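Chapter 6
Mixed Bins: Sorting What Doesn't Belong Together

Before you start: have Chapter 5 (labels) done. You'll need a pencil, the tally sheet from the back of the book, one bin of odds and ends. Any bin. The worse the better.

In this chapter
What a mixed bin is and where it comes from
Sorting by use, by room, by care
The one-touch rule
Fragile and soft goods
Worked case: the Flumham store

6.1 The bin at the end of the day

Every house has one. So does every school, every thrift store, every church hall. A bin where things go when there's no time to put them where they go. Cup from the kitchen, brush from the bathroom, toys from everywhere. We call it a mixed bin and it is the basic unit of work for this whole part of the book.

Cledwyn Probert ran the back room at the Clostusdale thrift store for years and taught sorting with nothing but a bin and a table. His rule for beginners — start small. Not the full bin. A handful of things, spread out on the bottom so each can be picked up without moving another. Learn to sort those, then go deeper. A heaped bin is a different problem (Chapter 8) and people who begin there get discouraged and quit.

So, a starter bin. Keep it to household things, different shapes, a couple of soft or odd ones mixed in with the hard ones.
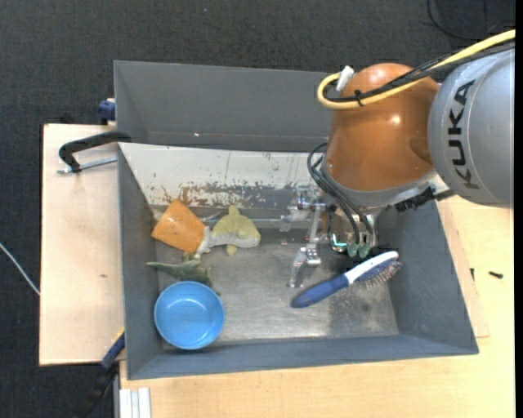 With a starter bin the first question is always the same: sort by what? Take a cup, a bowl, a hairbrush, a plush toy and a toy dinosaur. By room, the cup and bowl go to the kitchen, the brush to the bathroom, the toys to the bedroom or playroom. Three piles. By care it comes out different. Cup and bowl get washed up. Brush gets the hair pulled out, then soap and water. Plush toy, check the label. The dinosaur depends on what it's made of. By color you'd get something else again, and it would be no use to anyone, so don't sort by color.

Neither of the first two is wrong. A family tidying up sorts by room. A thrift store sorts by care first, then by shelf. Decide before your hand goes in the bin. Changing your mind halfway is the most common mistake in this chapter and it costs more time then any other.

6.2 One touch

Pick it up once. Put it where it's going. That's the rule.

Sounds easy. Watch somebody do it. They lift the bowl, look at it, set it on the edge, lift the cup, set it in the bowl, move both. Three touches for the bowl and no pile yet. With a few items, who cares. With a truckload, you care. The Clostusdale store took in 568 bins in one December and the back room table is not long.

Where you take hold matters too. Cups by the body or the handle, never fingers inside. Bowls by the rim. Brushes by the handle, bristles away from you. Plush toys by the middle, not by an ear or a tail — seams go there first.

6.3 Soft things, hard things

Soft goods come out first if they're on top and last if they're underneath. Don't drag. A plush toy pulled from under a bowl brings the bowl with it, and if the bowl is china you now have a seperate problem.

Hard toys can go in with other hard toys. Don't put them in with cups.

6.4 Worked case: Flumham

Flumham opened with 127 bins waiting and no system. Hywel Probert, Cledwyn's nephew, set out three tables: wash, wipe, ready. Barta crates under each one, the shallow kind, so nothing got buried twice. No fourth table for "not sure." He was strict on that. Not-sure items went to the wash table and got decided there.

The first 500 items were slow. By 1,000 the sorters had stopped talking about where things went. Old magazines and a run of Comix annuals were the only real snag, paper being no good on a wash table. They went straight to ready, with a dry cloth.

Key terms
Mixed bin — a container of unrelated items with no set place
Starter bin — a mixed bin with few items, none stacked
Touch — one pick-up and put-down
Ready — needs nothing further before shelf or room

Try it
Fill a starter bin from two rooms of your house. Sort it by room, tally your touches. Put it all back, sort it again by care. Compare the two tallies and write down which items changed piles. Keep the sheet, section 6.5 uses it.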